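Shelf picking at robotics club, our term so far

13 June 2020

I said I would write up what the Wulport robotics club has been doing, mostly so the people who joined part way through can catch up. I run the evening sessions with Refilwe Nkuna, and six students are on the shelf team this year.

The task comes from the student competition we entered. The arm has to take a named product off a grocery shelf, lift it clear of the front rail and put it in a bin without knocking over anything else. Each team gets three attempts per product and the best one counts. The event is in December, so we have time, though less than I'd like.

We started with foam blocks. They were fine for learning the controls but they hid most of the problems. A foam block squashes a bit when the fingers are in the wrong spot, and you get away with it. A box of oat bites doesn't give in the same way, and the cardboard creases if you close too hard. So we moved to real groceries, set out on metal shelving in two levels, with bags and bigger boxes up top and rows of small cartons underneath. 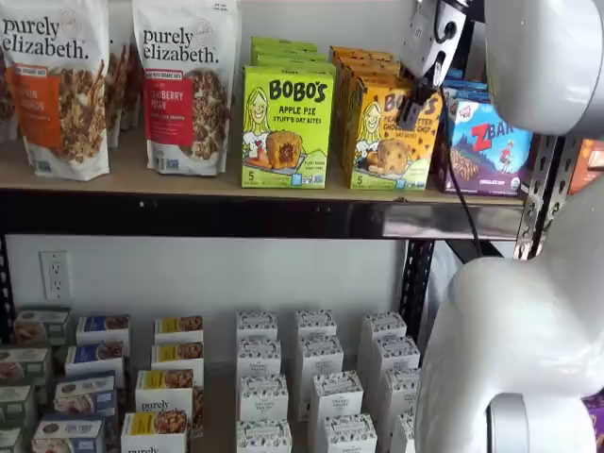

Hoi-yan Cheng wrote the first version of the approach code. It brought the gripper straight down over the middle of the product, and that worked for anything standing by itself. Once the shelf was stocked, the fingers needed room, and there isn't much between two boxes sitting side by side. She now has the arm stop above the front row, check its position, then go down slowly. It adds time to each pick but we are not scored on speed until the second round.

We keep the code in a project called Retisov, named by last year's group for reasons I never found out. If you have just joined, ask Kwan-ho Tang for access and read the notes file before you change anything. The settings for closing force are in there. Please write down what you changed and what it was before. We lost most of a session in the first month to a setting that somebody had doubled and forgotten.

The other thing that took a while was the order of the products. At first we put the easiest one at the end of the shelf, where it had space. Then we read the rules again and found that the judges choose the layout on the day. Since then a different student has set the shelf each session, and the person driving doesn't get a say in it.

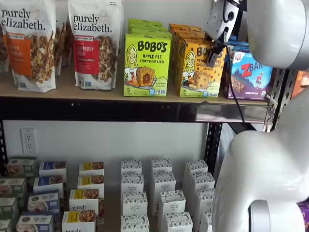 Lok-yiu Kao thinks we should be practising the bags much more than we are, as the rules allow soft packaging and most teams will leave it until the last month. Boxes are the easy marks, was the way Lok-yiu put it, and everyone will get those. I agree with the first part. I'm less sure the boxes are easy. We have budgeted $200 for groceries for the whole year and I'd like to get through a session without crushing the corner of something.

Bags will get their own sessions after the break. Ngan-ling Tang has been reading up on finger pads and wants to try a softer rubber. The fingers we have are short, so whatever goes on them has to be thin. If anyone has offcuts at home, bring them in and we'll test them.

We also log every pick now. The sheet has the product, where it stood, what the gripper did and a short comment. The comment is the useful part. "Failed" tells me very little, but "touched the box beside it on the way up" is something we can work on. The aim is 2000 logged picks before the competition.

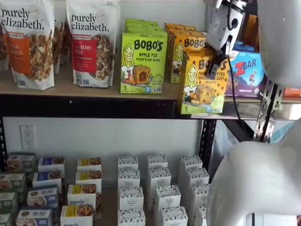

What's next

The lower shelf. We haven't written anything for it yet, and the arm will have to reach in under the upper one, so the straight-down approach is no use. Hoi-yan and Kwan-ho are going to sketch a few options on paper before anyone touches the code.

After that, the bin drop. At the moment we let go from too high. The rules take off marks for damaged packaging, so it needs to be lower and slower.

Sessions run at the usual time. Bring a laptop if you have one, and closed shoes. The permission forms for the competition trip need to be back with Refilwe before the break.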